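How to Score a Cricket Match by Hand (and Enjoy It)

I learned to score on a damp bench at Fekberg, with a borrowed pencil and a book that had lost its cover, and I was hopeless. By the fifth over my bowling figures and my batting figures described two different games. I still went home grinning, and I've scored nearly every match our club has played since then. If your team has asked you to take the book this June, say yes! It's the best seat at the ground, and you can pick up the basics in one afternoon.

What you need

A scorebook, two pencils, an eraser and a clip to stop the pages flapping. Pencil every time, please. Umpires change their minds, byes turn into leg byes, and ink makes a mess of all of it. I use the Pliradeck book because the bowling boxes are big enough for my handwriting, but any book with a batting section, a bowling section and a running total will do fine.

Bring food too. An innings is long and you can't wander off in the middle of it. 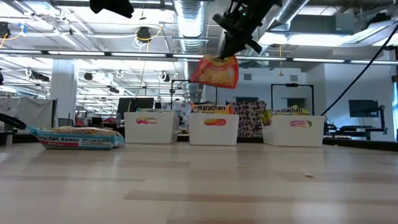

Get to the ground early enough to catch both captains before the toss. Ask each of them for a team list with first names, and ask which players look alike from a distance. At Tivov there were two brothers who batted in the same style of helmet, and I gave one of them 17 runs that belonged to the other. His mother noticed before I did.

Before the first ball

Fill in the top of the page: the teams, the ground, who won the toss and what they chose to do. Write the two opening batters on the first two lines. Leave the rest of the order blank for now, whatever the captain has told you, as batting orders have a way of changing the moment a wicket falls.

Write the start time down as well. It takes a second and you'll want it later if there's a dispute over a slow over rate.

The symbols

Most of scoring is a handful of marks, and once your hand knows them you can follow the game with your head up.

A dot is a ball with no run and no wicket.
A number (1, 2, 3, 4, 6) is runs off the bat.
A plus sign, or a cross in some books, is a wide.
A circle is a no-ball. If runs come off the bat, write the number inside the circle.
A triangle pointing up is a bye.
A triangle pointing down is a leg bye.
A W is a wicket that belongs to the bowler.

Run outs don't go to the bowler, so they don't get a W in the bowling box. Put a dot there, or the number of runs completed before the wicket fell, and write "run out" against the batter's name.

Recording one ball

Every ball goes in three places, and I'd really urge you to use the same order each time. Mine is bowler, batter, total.

Say the batter pushes one into the covers and they run two. Write 2 in the bowler's box for that over. Write 2 on the batter's line. Then cross off two numbers in the running total. That's one ball done, and you've got plenty of time before the next one unless the spinners are on, in which case good luck to you – they do hurry.

A bye is different. The bowler's box gets its triangle, but those runs aren't charged to the bowler. The batter's line gets a dot, as they faced the ball and scored nothing. The run goes in the extras section and in the total.

For a wide, the run goes to extras and the total, and it is charged to the bowler. The batter's line gets nothing if you count balls faced, because a wide doesn't count as one. It doesn't count as one of the six in the over either, so expect a seventh ball.

When a wicket falls

Take a breath. There's more time than you think, with the fielders all running in and the new batter still hunting for gloves.

Write how the batter was out, then the fielder's name for a catch or a stumping, then the bowler's name. Add up the batter's runs and write the total at the end of the line. In the fall of wickets section, write the team score, the number of the wicket and the name of the batter who's out. If you missed who took the catch, leave a gap and ask at the next drinks break. Fielders love being asked.

Check whether the batters crossed on a catch, too, and then check your own league's rules about who faces next. Under the current Laws the new batter comes in at the striker's end unless it's the end of the over, but some local competitions still play to old rules.

At the end of each over

Total the runs charged to the bowler and write the bowler's running figures under the box. If no runs were charged, join up the dots to make an M for a maiden. It's the prettiest thing in the whole book and I get a little thrill every time.

Then call your total to the other scorer. Do this every over, even if you feel silly. If you disagree, you only have six balls to go back through. I once skipped the check for 7 overs at Hervieu because the other scorer and I were chatting, and it took us all of tea to find a missing leg bye.

Balancing the book

When the innings closes, two sums have to match.

Add all the batters' runs to all the extras. You should get the team total.
Add the runs against every bowler, then add byes and leg byes (plus any penalty runs). You should get the same team total.

If they don't match, look at the no-balls first. In my experience that's where the trouble hides, usually a run put down as a bye that came off the bat, or the other way around.

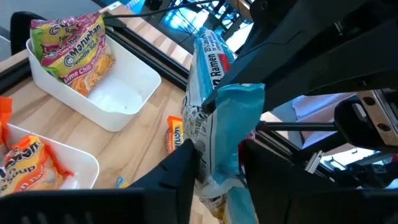 I-seul Yook wrote in after trying this at her first match: "My book was 5 runs out at the end and I wanted to cry. I found it in the no-balls, just like you said! One thing I'd add is to use a different color pencil for each bowler. You put the same color on the batter's line, and then you can see who bowled every single ball. It made finding my mistake so much faster."

Colors are a great idea, and plenty of experienced scorers swear by them. Keep the sharpener in your pocket and write a little key at the top of the page, so whoever opens the book next season knows that green was the opening bowler from the far end.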